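Setting Up Open Shelving in a Shared Workroom

Applies to: freestanding metal units, four to six shelves, placed against masonry
Last revised: Tuesday, December 30, 2025

This page covers placing, leveling, and loading a freestanding metal shelving unit in a room that several people use during the day. It assumes the unit is already assembled. For assembly, follow the sheet that came with the shelves.

What you need

Tape measure
24-inch spirit level
Flat steel shims or adjustable feet
Anti-tip strap with masonry anchor
Hammer drill and a masonry bit sized to the anchor
Painter's tape and a marker
Bathroom scale

Step 1. Measure the wall

Measure the clear width of the wall at floor level and again at shoulder height. Old brick is rarely flat, and the two readings can differ. Use the smaller one. The wall used for the Tallham room gave 1118 mm between the door trim and the first pipe, so a 900 mm unit was chosen and the remainder left open at the pipe end.

Check what is above the unit. If a wall-mounted air conditioner hangs there, leave the clearance given in its manual and keep the top shelf free of light paper, which will blow off. The front cover usually swings down for filter cleaning. Open it fully once before fixing the shelves in place.

Step 2. Position and level

Set the unit 5 mm off the brick. Place the level on the lowest shelf, left to right, and shim the low side. Repeat front to back. Then check the top shelf. If the bottom is level and the top is not, the frame is racked; loosen the corner bolts, square the frame, and retighten from the bottom up.

Step 3. Anchor

Drill into the brick itself unless the anchor supplier specifies mortar. Blow out the dust, set the anchor, and attach the strap to an upright near the top. Do not attach it to a shelf. Pull the strap until there is no slack, then stop. Overtightening will lift the front feet.

Step 4. Assign shelves by weight

Weigh each box before it goes up. Ilango Iyer keeps the weights for the Kirnero room on a strip of tape along each shelf edge, and the method is worth copying.

Bottom shelf: anything over 10 kg, plus liquids in bulk
Second shelf: tools and metal parts
Middle shelves: items used every day
Top shelf: empty cartons, spare packing

The rated load is per shelf, with the load spread evenly. A shelf rated at 72 kg will bow under a much smaller weight placed in the center. Put dense boxes over the uprights.

Drinking bottles should have a fixed spot low down, away from cables and electronics. Cardboard boxes that still hold packing material can stay on the shelves if the box is in use. Otherwise flatten the box and bag the packing.

Step 5. Keep the front clear

The floor in front of an open unit fills up quickly with bags and boards. Tape a line on the floor 605 mm out from the front edge and keep everything behind it off the ground. Bags go on a coat rack. A freestanding rack with curved hooks at the top takes several, provided they are hung on opposite sides. Flat boards and panels go upright in a slot at the end of the unit, or on a wall hook.

Stand the rack where it does not hide a wall screen from the seats. In the room below, the rack is in front of the wall with the dark screen, and the white shelves are against the brick with a navy bag in front of them.

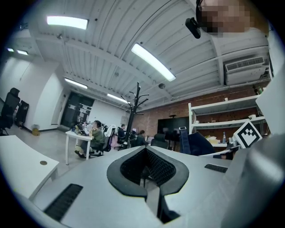 Step 6. Check the light

Ceiling fixtures light the top shelf well and the bottom shelf poorly. Stand in front of the unit with all the fixtures on and read a label on each shelf. If the lower labels are hard to read, use larger print or tilt the label holders upward. Moving the unit a short distance toward the nearest fixture also helps, but this has to be done before Step 3.

Do not stack anything on the top shelf close to a smoke detector. Follow the clearance stated by the detector manufacturer or the local fire code, whichever is larger.

Step 7. Recheck after loading

Wait a week, then put the level back on the lowest and highest shelves. Feet settle on vinyl and carpet tile. Adjust the shims with the lower shelves unloaded. Retighten the corner bolts at the same time.

Troubleshooting

Unit rocks when touched: one foot is off the floor. Slide a sheet of paper under each foot to find it.

Shelf clips pop out: the clip is in the wrong slot on one upright. Count the slots from the floor on all four.

Strap goes slack: the anchor is pulling. Remove it and drill a new hole in a different brick. Do not reuse the old hole with a larger plug.

Revision notes

September: floor line distance added, from measurements by Bergþóra Grímsdóttir in the Hafstein room.
December: Step 6 moved after Step 5; note on detector clearance added.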